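I'd been promising you all a proper sit-down with Elsie Henare for ages, and last month we finally managed it, in her kitchen in Hondville, with a pot of peppermint tea and a very old spaniel asleep on my bag (I had to wait for him to wake up before I could go home).

If you've been reading this blog for a while you'll know I have fibromyalgia and that I get weirdly attached to bath products. Elsie makes Goodwin, the little range of magnesium soaks and balms I keep going on about. I'll say up front that I paid for every jar in my bathroom, though she did send me home with a balm, so do with that what you will!

She started out as a school secretary. "I was thirty-eight and I couldn't lift a kettle," she told me. "I'd had rheumatoid arthritis for years by then and I was still telling everyone at work I'd slept funny." She laughed at that, and so did I, having slept funny for most of my twenties.

The first soak was made in a mixing bowl for her own hands. Plain Epsom salt, some oats she'd run through the blender, and no scent at all. "I don't do well with perfume when I'm flaring. Lavender especially, which people find very upsetting to hear." I do find it upsetting. I sleep with a lavender pillow and I told her so, and she patted my arm like I'd had bad news.

What I wanted to know was whether she thinks the stuff works, and I asked her straight out. She took a while to answer.

"I think warm water works," she said. "I think twenty minutes with the door shut works. The salt makes the water feel nice and the oats are kind to your skin. If anybody tells you a bath is going to treat your arthritis, hang on to your purse. I take my medication and I see my rheumatologist, and then I have a bath."

I could have hugged her. I get so many emails from companies who want me to write that their powder cured somebody's aunt.

Then we got on to lids, and reader, we were on lids for a long time. My original Goodwin jar had a metal screw top, and I once stood in my bathroom in a towel at eleven at night, crying, because I couldn't get into it. I'd never told her that. She put her hand over her mouth.

"You and everyone else," she said. "I had 2000 of those jars in the garage. I'd bought them in one go to get the price down. And then Beverley Rakena from my support group rang me up and said, Elsie, I've had to ask the mailman to open your soak."

So the jars went. She sold most of them on to a man who does chutney, and for a while everything came in paper bags, which went soggy in the bathroom. After that came a flip lid, then a bigger flip lid, then the wide one with the lip that you can push up with the side of your hand. Six versions altogether, counting the bags. The wide one is what I have now and I can open it with my elbow (I've tried, I was curious). 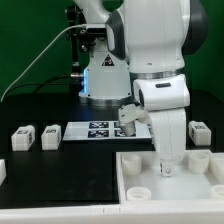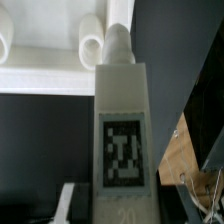
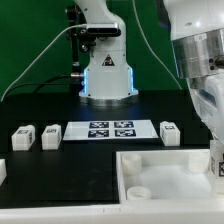
Beverley and another member of the group, Rawiri Hollis, tried every one of those lids at home, on good days and bad. Elsie asked them to keep a note of the time of day too, and that was the part that interested me most. "Rawiri could open anything at three in the afternoon," she said. "At seven in the morning he couldn't open a thing. If I'd only handed it to him over coffee at group I'd have thought it was perfect."

I know that feeling so well. My hands don't belong to me until after breakfast, and so many products seem to be designed by somebody who has never met a morning.

I asked about money, because you always ask me to ask. A tub is 38 dollars, and that isn't cheap, and I said so. She didn't get huffy. The lid costs her more than what's inside it, and she does a refill pouch now that brings the price down quite a bit if you already own a tub. The pouch has a big tear notch at both ends. I haven't tried it yet, so I can't tell you how it holds up, but there's one on its way to me and I'll report back.

She also told me about the time she nearly gave up. It was April, she'd had a run of infections, and there were orders stacked in the hall that she couldn't pack. Her neighbor Murray Tuhiwai came over to return a ladder and ended up taping boxes until dark. He still does a couple of hours a week. "He puts far too much tape on," Elsie said. "I've had complaints about the tape. We've got the lid sorted and now it's the tape."

(Murray, if you're reading, mine took scissors and then a different pair of scissors.)

Before I left I asked what she'd say to someone newly diagnosed who is sitting there at night filling an online cart with things that promise to help. She thought about it and topped up my tea.

"Buy one thing," she said. "Use it up. See if you miss it. And get a stool for the shower before you get anything from me, the stool will do you more good."

I've been putting off the shower stool for two years. I ordered one that evening, and it's gray and ugly and I've used it every morning since.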